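Pre-use inspection and task readiness checklist: household station, stick sorting
Site: Jornell, Miyazaki unit
Inspector: Fumiko Honda
Second reader: Misaki Takagi
Status codes: P = pass, C = pass with comment, F = fail, N = not checked

1. Grip pads
1.1 Pads seated, no lifting at corners: P
1.2 Pads free of grease: C. Wiped before start. Add the wipe to the opening routine.

2. Linkage
2.1 Pivot screws tight: P
2.2 Fingers close parallel: C. Slight lag on the left finger at full close. Not enough to drop a stick, but log it again at the next check.

3. Work surface
3.1 Cloth flat under the work area: P
3.2 Cloth fixed at corners: F. It creeps when a container is pushed. Use clips.

4. Task items
4.1 Sticks free of splinters: P
4.2 Containers stable when nudged: C. The clear cup is light and tips early. The divided holder is better.
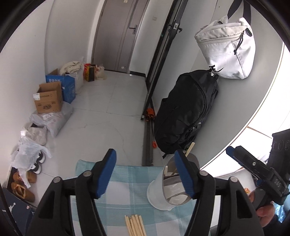
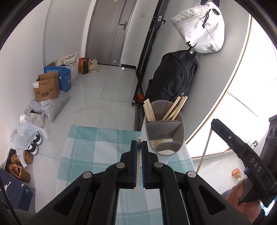 Both grippers of this type are hand-held, with blue rubber pads.

5. Floor and walkway
5.1 Bags and shoes clear of the operator's feet: C. Keep stored items against the wall.
5.2 Cables away from arm travel: P

6. Readiness for unattended work
6.1 Single stick, picked by hand-guided gripper: P
6.2 Single stick, picked by the Zindeck arm under its own control: C. 1,395 clean picks out of 2,749 attempts in the December log. Most misses were double picks.
6.3 Stick placed in the correct compartment: F. The arm finds the holder but misjudges the opening when other sticks lean across it.
6.4 Recovery after a drop: F. Operator had to step in every time.
6.5 Time per stick: C. Some 22 seconds by arm. Brillisard asks for a full set put away within 60 seconds, and we are nowhere near it.

Comments, F. Honda: Not ready for a kitchen without a person present. Thin, light items remain the hard case — cups and boxes passed at the last review.
Comments, M. Takagi: Agree on 6.3 and 6.4. I would mark 6.2 as F. Half is not a pass on any other sheet we use.

Open actions: clips for 3.2, left finger lag 2.2, repeat 6.3 with the holder half full.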